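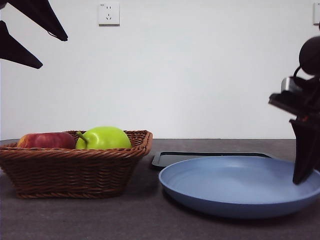
Two apples in the basket and a gripper over the blue dish at the Amanau student robotics project.

3 min read

Retno Wuisan was a second-year student when she signed up for the Amanau project, a club that meets in the back half of the engineering workshop. She had never written code for a machine that moved. She now plans most of the table tasks.

"I thought we would be building robots," she says. "Mostly we teach them to tidy up."

The club uses two arms and a short list of household things: a basket, a tray, a dish, some fruit. Each exercise is written on a card in plain words, and members take turns running it. A run counts only if it ends within 90 seconds. By the end of the fall term the log held 1,843 runs, of which 469 had been thrown out for timing or bad recordings.

Wuisan says the hardest part is agreeing on what the card means. "Somebody writes 'put the lemon in the dish' and you find out we all pictured it differently. On its side, on its end, in the middle. So we argued, and then we wrote it down."

The rule they settled on is that any resting position is fine as long as the fruit stays inside the rim. The dish has its own rule. If the card says it goes on the tray, it has to sit flat, with no part of the base over the tray's edge.

Round things were a problem early on. Apples rolled when the fingers closed too low, and new members tended to blame the code. "Check the height first," Wuisan says. "I say that at every meeting — they're sick of it."

She keeps a layout for each card so the next team knows what to aim for. In one of them the apples stay in the basket, the blue dish is on the black tray and the lemon is in the dish. 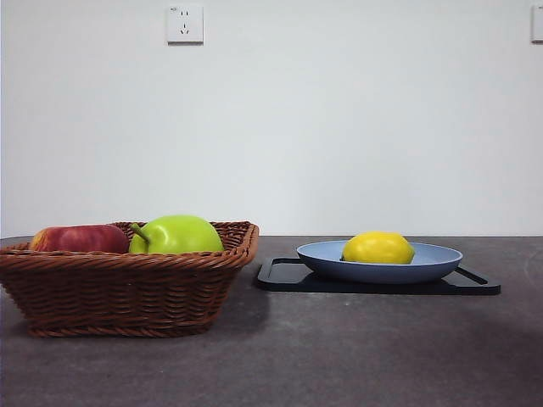
What comes next

In February the club goes to the Hudmont meet, where teams from 3 schools swap cards and run each other's tasks. Wuisan is writing the ones Amanau will bring. She wants them short.

"Last year we got a card that was a full page," she says. "We spent the whole slot reading it."

She also wants first-year members at the controls for at least half of the runs, even if it costs the club points.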